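Ernelen Home Help
Laundry and fabric care

Dark towels stay rough and leave lint after washing, hard water

Posted by Kaja Sakalauskas
January 8, 2019

Hello everybody. I moved to Gradholm last year and the water here is much harder than in my old town. I bought 4 dark gray bath towels, and after every wash they feel like cardboard. They also leave small gray lint on me and on the bathroom floor. The water company writes 400 mg per liter on my bill, and I understand that this is very hard.

I wash them at 40 degrees with liquid detergent, one full cap, and a lot of fabric softener. Then I dry them on a rack in the hallway, because I have no dryer. My neighbor says I must use more softener. My sister says I must use none. Who is right? And can these towels be saved, or should I buy new ones?

Thank you for any advice, and sorry for my English.

Kristaps Grigaitė
Member, 466 posts

Your sister is right. Softener puts a thin layer on the cotton, and with time the towel does not take up water so well. In hard water it is worse, as minerals and old detergent stay in the loops too. I had the same trouble when I lived in Kostby, and this is what I did.

First, wash the towels alone one time with no detergent and no softener. Put one cup of plain white vinegar in the drum. Please do not mix vinegar with bleach, never, the gas is dangerous. Look also in the manual of your machine – some makers do not like vinegar for the rubber seals. I did it only once in March and once more before winter, so I was not worried.

After this, wash as normal, but with a detergent powder that has a water softener inside. Follow the table for hard water on the box. A full cap of liquid can be too much or too little, depending on the brand, so please measure it.

Shake every towel hard before you hang it, some 9 or 10 times. It opens the loops. Shake again when it is dry. Do not leave it crumpled until the next day, even a clean towel gets a bad smell like this.
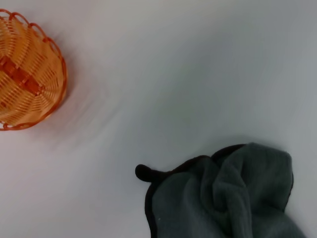 About the lint

New dark towels lose fiber during the first washes, and this is normal. Wash them separately from shirts and socks, and clean the filter of the machine. If there is still a lot of lint after two months, then the towel is probably of poor quality and vinegar will not help. Look at the edges also. If loops are pulled out there, cut them with scissors, do not pull.

I would not buy new ones yet. Try two or three washes first.

Lill

just tumble dry them, my mom's dryer makes everything soft

Kaja Sakalauskas

Thank you both! Lill, I have no dryer, I wrote it in my post, but maybe one day.

Kristaps, I did the vinegar wash yesterday and then one wash with powder. The towels are softer, I would say half of the way. The water in the drum was quite cloudy, so I think a lot of old softener came out. I will do the shaking every time now. One more thing I want to ask – is 60 degrees bad for dark gray? The label says 60 but I am afraid for the color.

Kristaps Grigaitė

If the label says 60 you can do it. Maybe not each time. I do 40 mostly and 60 when somebody was sick at home. Turn down the spin a little if they come out very flat.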